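Thursday, 6th February
Floterard trial kit, first full day

The kit from Stedon is now running in the cell and I write down what I found, before I forget it. We have it on loan until April. After that Harries must decide if we buy it, rent it, or send it back.

What is in the loan: two arms with grippers, the wrist cameras, the recording software, and a support line that answers by e-mail. The wallpaper panels and the marble-pattern floor are an option which they call the home set. I was doubtful about paying for wallpaper, but Rutmont asked that all the trials are done in front of a busy background, so we took it.

Task for today was the bag and the fruit dish. The fruit is artificial. I chose it because thin plastic film is the thing our own old cell could never handle well.
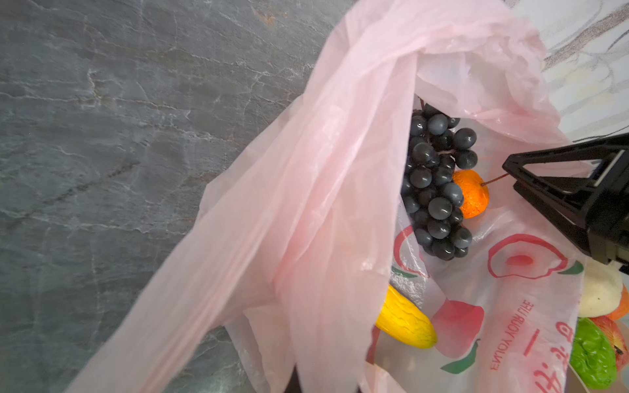 Can the wrist cameras be exchanged by us, or must the arm go back to Stedon?
We can do it ourselves with a small hex key, but the calibration has to be run again afterwards, and it takes 5 minutes per arm.

I asked them this by e-mail in the morning and had the answer before lunch. Good. The manual does not mention it at all, and I have written it in pencil on page 2.

Next, the leader side. The handles are light and I was not tired in the shoulders, which I was always with the old ones. There is a small delay in the right arm when both arms move at the same time. It disturbs me when I close the fingers. I will ask if it is a setting.
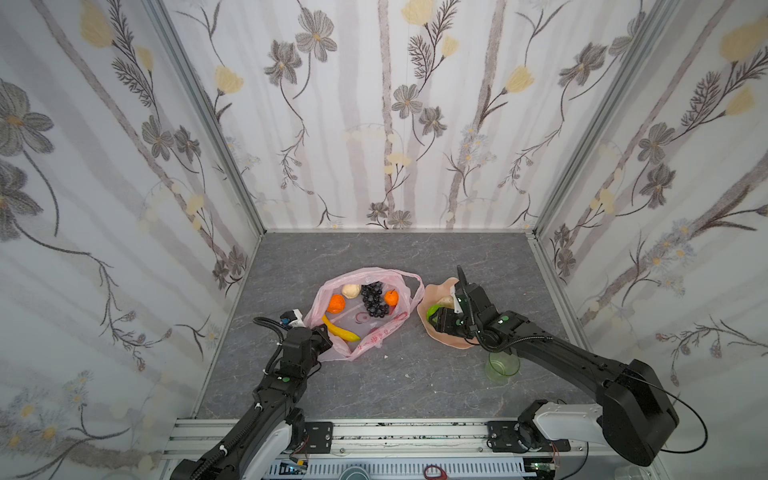 Floterard cell with home set, both arms over the floor, bag and dish task.

Recording software: it starts quickly and the file names are sensible. The preview window shows all views together, but they are too small on our monitor and I can't find how to make only one of them bigger. Preben Overgaard thinks there is a key for it. He could not remember which.

Price, so we have it in one place. The rental plan is 600 per month and it includes storage for 1000 episodes. Above this limit we pay extra, and the offer does not say how much. Must be clear before we sign anything – I don't want the same surprise as with the last supplier.

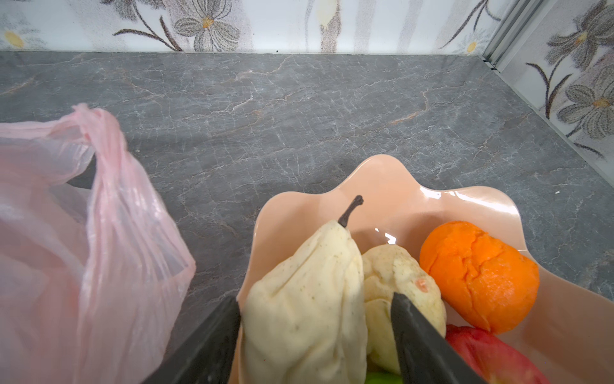
The purchase plan has no storage included, but the support line stays open for the first year. For our use I think it is the better one, as we keep everything on our own server anyway. Preben prefers renting, he expects a new gripper version soon. Stedon would not confirm this when I asked.

About the fingers: the shape is good for getting in between round things that lie close together. With the film I am less sure. The tips are smooth and I would like to try them with a thin rubber cover. They offer such covers in the accessory list, no price given.
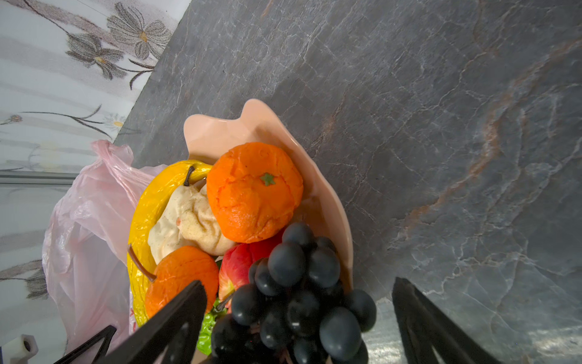
Cable routing is the weak point for me. The ties that came with the kit are too short, so I used ours. Also one of the screws for the rail brackets was missing in the box, replaced from the drawer.

To do:
– ask Stedon about the delay in the right arm
– price above the storage limit, in writing
– price for the rubber covers
– longer cable ties
– find the key for the big preview (Preben)
– send Rutmont the list of objects before we change the set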